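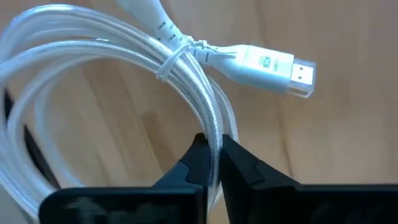
Ticket 239: Coiled cable episodes fail the grasp check

Home | Queue | Docs | Lobo wiki | Log in

Project: Trornis (grasp labeling study)
Opened by: Neema Mwaipopo
Priority: was Low, then somebody read the results table
Status: Closed, with one leftover

Problem
The wrist-view grasp check marks tied cable coils as "no object" while the fingers are closed on them. The white braided HDMI cable is the worst offender. Success labels for that object are therefore fiction, and they are in the draft.

Log

Mar 5, 2023
Reran the check on the cable set. Of 90 episodes, the check and the hand labels disagree on 39, all in the same direction: hand label says held, check says nothing there. Gripper width agrees with the hand labels. The check is very confident for something so wrong.

Next entry
Suspected exposure. The jacket is glossy and the upper loops throw long highlights. Lowered the brightness on stored frames and reran. No change, apart from my afternoon.

Next entry
Looked at what the check reads. It crops a box between the fingertips and asks whether the crop is one solid blob. A screwdriver handle is. A bundle of strands with a white tie across it and two connector necks meeting at the tie is several thin things, so it gets filed as background clutter. Whoever wrote this had only ever picked up blocks. (It was me, last June.)

Next entry
Replaced the blob test with a comparison of 2 frames, one at close and one after the lift. If the patch between the tips stays put while the table behind it moves, we call it held. Disagreements on the cable set went from 39 to 4.

Next entry
Read the 4 by eye. In each one a loose loop swings through the crop during the lift and spoils the match. Tried a narrower crop – fixes those, breaks the thin pens. Put it back.

Resolution
New check merged. The Clumura and Indencombe sets need relabeling before anyone quotes a success rate from them. Old numbers stay in the appendix, marked as old.

Still open
Swinging loops. Moved to its own ticket, priority Low.

This site uses cookies to keep you logged in. Accept | Settings

Contact the lab admins | Back to top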